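Notebook, Tuesday, late afternoon

Writing this up before I forget it all, and before Conceição Vieira asks me for it, because she was on the phone to Fosmont for half of the afternoon and missed the best part. So this one is for her as much as for me.

The open day went well. I'll say that first, with some relief, after the week we've had. Doors at ten, first visitors at a quarter to (there is always a family that comes early, and bless them, they helped carry chairs). We had Caver on the big bench doing the sorting demo, and the little Mikkelsen arm by the window doing the stacking one, and the door counter read 636 when we locked up. It counts people going out as well as in, so don't anybody quote that upstairs as visitors.

Caver first. I ran it at 300 mm/s for the morning, a good deal slower than we use it on weekdays, and I think that was the right choice. People could follow what the arm was up to, and I had time to talk over it without shouting. It got through 603 picks before the lunch stop and dropped eleven, nearly all of them the soft foam pieces, which is the same trouble we saw in November and which I still put down to the worn pads. I have new pads in the drawer. I meant to fit them on Monday and then the delivery came and, well, I didn't. Fitting them tomorrow, and this time it's in writing.

After lunch I took it up to 450 and the older kids liked that much better. Total for the day was 1,515 picks, with the afternoon drops not logged properly (my fault, I restarted the logger and forgot to tick the box for fault events). If anyone wants the drop rate, use the morning only.

The stacking arm was the crowd favorite all the same. It's slow and it's a bit clumsy, and people cheer for it! A gentleman who had worked on packing lines most of his life stood with us for over an hour and asked the best questions of the day, mainly about what happens when the part isn't where the arm thinks it is. I showed him the retry routine, and he said that on his line the retry routine was him. We had a good laugh about it and I gave him the tour of the back bench as well, and he has promised to come again in spring.

One stop on the stacker at ten past two. Light curtain, somebody's scarf. Reset and running again inside a minute, and it made a nice little lesson in why the curtain is there, so no harm done.

The part I was most nervous about was the "drive it yourself" table, where visitors nudge the arm along with the keyboard. Arrow keys for left, right, forward and back, plus and minus on the number pad for up and down. I'd wanted to borrow the joystick from Dritska and it's just as well that didn't come off, because everyone knows what an arrow key does and I hardly had to explain a thing. What I'd change is the step size. Two millimeters per press is fine for us, but a seven-year-old wants to see something happen, and so they lean on the key. Ten would be better, with the speed limit left where it is.

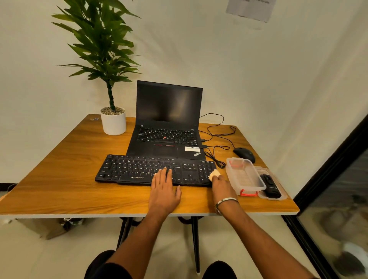 The other thing about that table is that a whole day of hands is hard on the keys, and there had been doughnuts in the hallway, so a wipe between groups ought to go on the job sheet next time as a proper line. I'd also like a printed card with only the six keys on it, large, so people don't go hunting along the function row. One young lady found Esc all by herself and parked the arm four times running, very pleased about it each time.

Left to do:
New pads on Caver.
Log file from the morning copied to the shared folder, afternoon one too, with a note about the missing faults.
Step size to ten, try it with the stacker before anyone else does.
Return the two floor stands to Fosmont. Conceição has the paperwork and says Thursday is fine with them.
Ask Dritska if the joystick is still on offer for spring, for a second table.

I've left the stacker powered down with the key in my top drawer. The big bench is still set up with the demo bins, so please move them if you need the space, but keep the foam pieces together in their bag. I want to run the same set again once the pads are on.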